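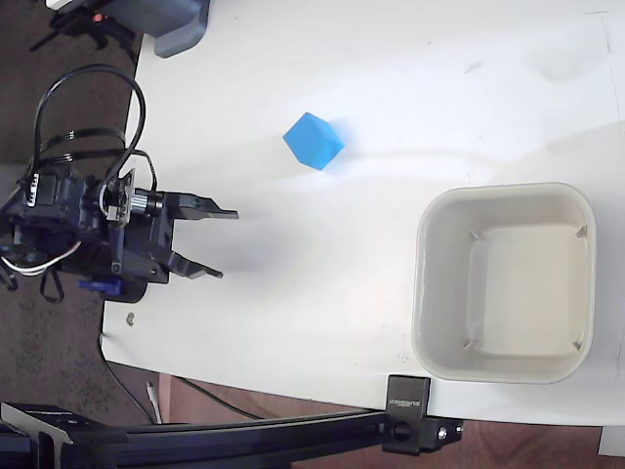

Gutter cleaning

Gutter cleaning is the removal of leaves, grit, moss and other matter from the channels that carry rainwater off a roof. It is one of the oldest of the household maintenance trades and, many would say, one of the most easily put off, as a gutter does its work high up and out of sight. The job takes in the gutters themselves, the downspouts that bring the water to the ground, and very often the first few feet of drain or splash block at the bottom. In most towns it is offered by the same small firms that wash windows and siding, though there are plenty of people who have made a good living from gutters alone.

Background

Early gutters were cut from solid timber or shaped from lead, and they needed a good deal of looking after. Wooden troughs had to be scraped out and oiled, and a wet pile of leaves left over the winter could rot one through. When factory-made metal gutters became common, the oiling went away but the leaves, of course, did not. Gutters in use today are mostly aluminum, vinyl, galvanized steel or copper, and the basic task of getting up there and clearing them would be perfectly familiar to a householder of long ago.

What collects in a gutter

Leaves are the best known part of it, but they are seldom the whole story. Asphalt shingles shed small mineral grains all through their lives, and these settle along the bottom of the channel as a heavy dark sand. Pine needles weave themselves into mats that hold together surprisingly well. Add seed pods, twigs, old nests and the odd tennis ball, and after a season or two the lower layer turns into something very like potting soil, in which maple seedlings will happily take root.

A blocked gutter spills over its front edge or backs up beneath the shingles. Water going over the front lands close to the house, where it can wash out flower beds and find its way into a basement. Water going the other way soaks the fascia board, the long flat board the gutter is fastened to, and a soft fascia will in time let go of its hangers. In cold places, standing water freezes and adds a great deal of weight.

Methods

Hand clearing is still the usual way. The worker climbs a ladder, scoops the debris into a bucket with a gloved hand or a plastic scoop, moves along and begins again. It is slow, but it gives a close look at the seams, hangers and end caps as the work goes on, and many small faults are found this way.

Vacuum cleaning uses a strong wet and dry machine with a long curved pole, worked from the ground. It suits tall buildings and houses with glass roofs or porches below, where a ladder would be hard to place. A small camera is often fixed to the end of the pole so that the operator can see into the channel.

Blowing is quick and cheerful work in dry weather and a miserable business in wet. It does well with loose leaves and poorly with anything packed down — and whatever comes out of the gutter must then be raked off the lawn, and sometimes off the neighbor's.

Flushing with a garden hose normally comes last, whichever method went before it. The water is run from the end farthest from the downspout, and a slow or gurgling outlet points to a clog lower down, which may be freed with a hose pushed up from the bottom or with a plumber's snake.

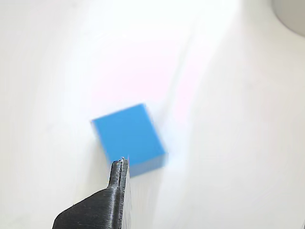
Timing

Twice a year is the common advice, once in late spring after the seeds have dropped and once in fall when the trees are mostly bare. October is a busy month for the trade in many northern areas, although a house beneath oaks, which hold their leaves late, may be better served by waiting a while longer. Homes under pines often want a visit every three months.

Gutter guards

Guards are covers meant to let water in and keep debris out. They come as screens, fine mesh, foam inserts, bristle brushes and solid hoods with a curved lip. All of them cut down on the amount of clearing, and none of them does away with it altogether. Fine mesh can become coated with pollen or roof grit and needs brushing off, while foam inserts tend to gather seeds on top.

Safety

Ladder falls are the chief danger of the work. A ladder should stand on firm, level ground, and a standoff bracket keeps its weight off the gutter itself. Overhead power lines are looked for before anything is raised. Gloves and eye protection are also usual, as old metal edges are sharp and the contents of a gutter are rarely clean.

See also

Downspout
Fascia
Rain barrel
Roof cleaning
Window cleaning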